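Fakell Supper Garden: Your Questions Answered
Last updated 27th May

We love getting your messages, and since a good many of them ask the same things, we've gathered our replies on one page. If yours isn't covered, please write to us or just ask whoever brings your bread. We're a talkative bunch!

When are you open?
The garden opens in June and stays open as long as the evenings are kind to us. We seat guests from 4 in the afternoon, and the kitchen takes its last orders at 8. The bar keeps pouring until 10, so you're very welcome to linger over one more glass while the lanterns come on.

Do I need a reservation?
For dinner, yes please, especially if you have your heart set on the long tables under the plum trees. The bar and the low benches by the herb beds are for walk-ins, first come, first seated. If the benches are full, leave your cell number at the gate and take a stroll down to the Pirkel footbridge – it's a lovely walk, and we'll text you when something opens up.

What's on the menu?
It changes with whatever our growers bring in. You'll usually find a couple of cold soups, something smoky off the grill, a big platter of pickles and soft cheese, and at least one dessert with far too much cream on it. Most of the vegetables come from the Dernen plots up the hill. The rye bread is ours, baked every morning, and yes, you can buy a loaf to take home if there are any left.

And to drink?
Our list leans toward light, chilled reds and crisp whites, plus a short run of cocktails built around garden herbs. The Petrenko Spritz (sour cherry, dill and sparkling wine) sounds peculiar and sells faster than anything else we pour. There's always a proper choice without alcohol too, including a rhubarb cordial that a few of our regulars order by the pitcher.

Can you handle allergies and special diets?
We can, and we're glad to. Please mention them when you book so the kitchen can plan ahead. Vegetarians will be spoiled for choice, vegans will eat well, and gluten-free guests should tell us early so that we can keep your plates away from all that rye.

What happens if it rains?
We have a covered terrace for light showers, and blankets for anyone who feels the chill. If we have to close for the evening, we'll call you by noon and either move your booking or refund your deposit, whichever you'd like.

Do you sell gift cards and picnic suppers?
Both! Gift cards can be picked up at the bar or mailed anywhere in the country. Picnic suppers need a day's notice and are collected from the side gate.
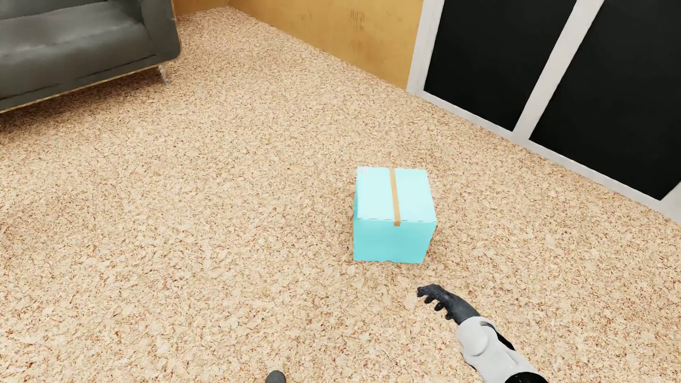 Each supper feeds two hungry people and comes with bread, two salads, a main dish, and something sweet. Wine can be added if you're of age and bring ID. We're sorry to say we can't deliver, much as we'd enjoy the ride.

Are dogs and children welcome?
Very much so. Dogs should stay on a leash, and children can have half portions of nearly everything at half the price.

Where can I park?
There's a small lot behind the old mill. The gate code is 3944, and it's free for guests all evening. Please leave the spaces nearest the kitchen door for deliveries.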